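2023-03-18, Vadthorpe bench

Spares and finger order, before the money closes in August.

Counted what we have left. 4 pairs of fingers in the drawer, one of those with a chipped tip that I wouldn't fit again. Ruvine quote 89 a pair, or 856 for the larger pack, delivery 29 days from order. Lenni thinks we should take the pack and be done with it. I would like to see the Räsänen price first, they said early next week.

Table also needs deciding. The white top shows every drip, fine for us but the shadow under the hand is soft and wide and Virgilio wants a second lamp costed. Put it down as a separate line.

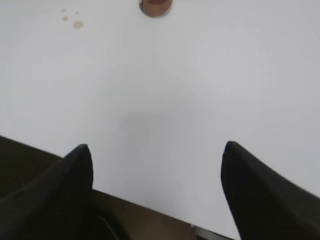

Wrist view, fingers open over the white top. Brown spots upper left.

Wipes and a proper surface cleaner go on consumables, not equipment. Farnley charged them to equipment last year and it took ages to put right.

Second wrist camera: still undecided. Blur is the main complaint when the table is full. Labels can't be read in a good part of what we save. A faster shutter needs more light, so the lamp and the camera ought to be priced together. Asked V. Panganiban to get both on one quote.

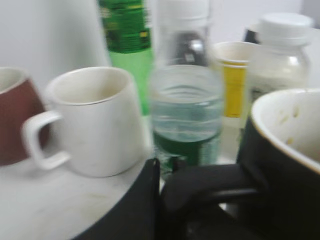 Crowded table, mugs in front, bottles and jar behind. Motion blur throughout.

Objects: no need to buy mugs, we have plenty. Would like a few more lidded jars in different sizes, and some clear bottles. Petty cash will cover it.

To do
Chase Räsänen, Monday
L. Partanen to check whether the pack price includes screws
Lamp and camera on one quote
Ask Farnley if they want to share a finger order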